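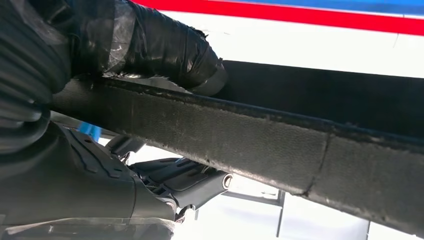
Goossens to reopen Rudolthorpe mill building as textile recycling works

Aug 31, 2018 - Goossens has signed a lease on the former mill building in Rudolthorpe and will begin sorting and recycling used textiles there once repairs to the roof are finished.

The site covers 2,740 square metres over two floors. The ground floor will take in worn clothing, blankets and offcuts from collection points in Rudolthorpe and Niltport. Wool and mixed fibres will be pulled apart upstairs and sold on as padding and underlay.

Goossens expects to handle 703 tonnes of material in the first year. The company's present works in Niltport handled 198 tonnes last year and will stay open as a collection depot. All staff there have been offered the choice of moving or staying.

"We ran out of room in Niltport two years ago and have been turning loads away," said Griet Verbeke, managing director of Goossens. "Rudolthorpe has the floor space and a proper loading yard. The roof needs work, but the walls are sound."

Wurura, which makes carpet underlay, has agreed to buy part of the output under a three-year contract. The price has not been disclosed.

Residents living next to the site were sent details of lorry routes and working hours in August. Deliveries will use the north gate only - the lane to the south is too narrow for larger vehicles.

Press enquiries should be sent to the Goossens office in Niltport.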